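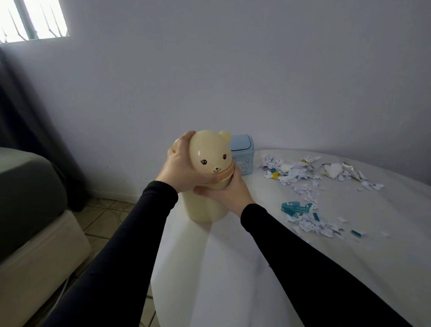
Bäreneimer, beide Hände am Deckel. Schnipsel rechts auf der Tischplatte.

Laborbuch, 11. September 2024
Thema: Testzugang Liltico Tischpaket, Aufgabe »Abfall vom Tisch in Kleineimer«

Stand: Das Paket von Liltico läuft seit Juni bei uns im Testzugang. Enthalten sind die Aufgabenbibliothek, das Annotationswerkzeug und ein vortrainiertes Greifmodell für zweiarmige Aufbauten. Entscheidung über die Lizenz steht aus, Vergleichsangebot von Van Hecke liegt vor. Van Hecke liefert kein vortrainiertes Modell, dafür offene Schnittstellen und ein Format, das wir ohne Konverter einlesen.

Heute nur menschliche Vorführungen aus der Kopfperspektive, kein Lauf auf dem Arm. Ziel: prüfen, ob die Segmentierung von Liltico bei kleinen Eimern und losem Papier brauchbare Teilschritte liefert.

Aufbau
Weißer Tisch, Tageslicht vom Fenster links. Zieleimer ist der mit dem Bärenkopf als Deckel. Hellblauer Eimer mit Schwingdeckel steht dahinter an der Wand, dient als Ablenker. Abfall: gerissenes Papier, überwiegend weiß, dazu bedruckte Stücke in Gelb, Türkis und Blau, ein silbriges, folienartiges Knäuel.
Schwarze lange Ärmel. Liltico schreibt dunkle Oberteile ohne Muster vor, Hände frei.

Ablauf nach Protokoll
1. Zieleimer mit beiden Händen am Deckel fassen.
2. Deckel abnehmen, links ablegen.
3. Große Stücke einzeln, kleine zusammenschieben und aufnehmen.
4. Deckel aufsetzen, Hände zurück in Ruhelage.

Beobachtungen Segmentierung
Schritt 1 wird sauber erkannt, solange die linke Hand von oben kommt und die rechte seitlich unten am Deckelrand liegt. Fasst man mit beiden Händen seitlich, vergibt das Werkzeug »Eimer anheben« statt »Deckel öffnen«. Der Fehler ist reproduzierbar. Vermutung: In den Trainingsdaten von Liltico fehlen Deckel in Form eines Tierkopfs. Der Übergang liegt hier am orangefarbenen Ring und wird vom Modell offenbar dem Deckel zugeschlagen. Maske sitzt dadurch zu tief.

Weißes Papier auf weißem Tisch bleibt schwierig. Farbige Stücke werden einzeln maskiert, die kleinen weißen fallen zu einer Fläche zusammen oder fehlen ganz. Der leichte Glanz der Platte verschärft das, auch auf dem Deckel selbst gibt es einen senkrechten Reflex. Matte Unterlage wäre die einfache Lösung, entspricht aber nicht dem Einsatzfall, den Doststead haben will. Dort sind helle, glatte Tische die Regel.

Ablenker: Der blaue Eimer wird in keinem der heutigen Durchläufe als Ziel vorgeschlagen. Umgekehrter Fall (blau als Ziel, Bär als Ablenker) noch offen.

Durchsatz
Das Kontingent im Testzugang beträgt 2.000 Clips, die nächste Stufe 3.000. Bei kurzen Aufgaben wie dieser ist das knapp, da jeder Fehlversuch voll zählt, auch wenn er vor dem Hochladen markiert wurde. Anfrage dazu an Liltico ist raus – Antwort bisher nur als automatische Bestätigung. Verarbeitung pro Clip rund 40 Sekunden, davon entfällt der größere Teil auf die Handverfolgung. Lokal lässt sich dieser Schritt nicht abschalten.

Export
Konverter nach Clillard bricht bei Umlauten in der Aufgabenbezeichnung weiterhin ab. Umgehung: Bezeichnungen in ASCII, Klartext in separater Tabelle. Zeitstempel im Export sind gegenüber dem Original um 200 ms versetzt, konstant, wird beim Einlesen abgezogen. In der Dokumentation steht davon nichts. Wer alte Exporte vom Juni verwendet: dort fehlt die Korrektur noch.

Zwischenbewertung
Für Aufgaben mit farblich abgesetzten Objekten ist das Paket einsetzbar. Für Papierreste auf hellem Grund ist Nacharbeit von Hand nötig – der Zeitgewinn gegenüber dem Aufbau mit Van Hecke schrumpft damit deutlich. Eine Lizenz auf dieser Grundlage würde ich noch nicht unterschreiben.

Offen
– Ziel und Ablenker tauschen
– Griffvarianten am Deckel getrennt aufnehmen und einzeln benennen
– Maskenschwelle für kleine weiße Stücke senken, Nebenwirkung auf Reflexe prüfen
– Denselben Satz durch Van Hecke laufen lassen, gleiche Bezeichnungen
– Bei Liltico nachfassen wegen Zählung der Fehlversuche und Zeitversatz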